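Walking guide wanted for Flanmont, April to the end of the season

I've been taking people round the old town for years now and I've finally got to the point where I can't do it all myself (my knees agree). So I'm looking for somebody to share the walks with me, starting in April when the first coach parties come over the pass.

If you don't know Flanmont, it's a small walled town with a river on one side and far too many steps on the other. People come for the Saturday-in-every-guidebook sort of thing, the ramparts and the cheese, and then they find the dyers' quarter and end up staying an extra night. That's the bit I love showing off, and I'd like you to love it too, or at least be nosy enough to get there.

The job is 2 walks a day, one at ten in the morning and one at half past four when the heat's gone off the stones. Each one lasts a couple of hours, with a stop at Mohmand, the tea house by the lower gate, where Uzma Siddiqui keeps the back tables for us. You'd have the whole middle of the day to yourself! Swim, sleep, learn the bus timetable, whatever you like.
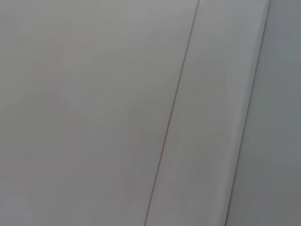 I keep the groups small, so you'd never have more than six people, and I'm not going to budge on that. We did try bigger ones the summer before last and you just spend the whole time shouting over mopeds and losing somebody's uncle. Six can all fit in the chapel doorway when it rains, too.

You don't need a history degree. I'd much sooner have a person who's good with strangers and can cope when the bell tower is shut without warning. English is a must, and enough French to argue nicely with a delivery driver would be a big help. If you've got Danish or Greek as well I'll be thrilled, we get plenty of both.

Pay is 300 euros a week plus tips, and there's a room above the Brilleck bakery thrown in. It's small and it smells of bread from about four in the morning, but the window looks right over the weir. Kamran Dhanial had it last year and put on half a stone.

I'll walk the routes with you for the first fortnight, paid, and Nuala Egan will lend you her notes on the dyers' quarter if you promise to give them back.

To apply, write to me and tell me about a town you know well and where you'd take me in it if we only had an hour. No CV needed at this stage. You can leave letters at the Bumura hostel desk if you're already in town, they pass everything on.

Iason Fragkou
Flanmont Walks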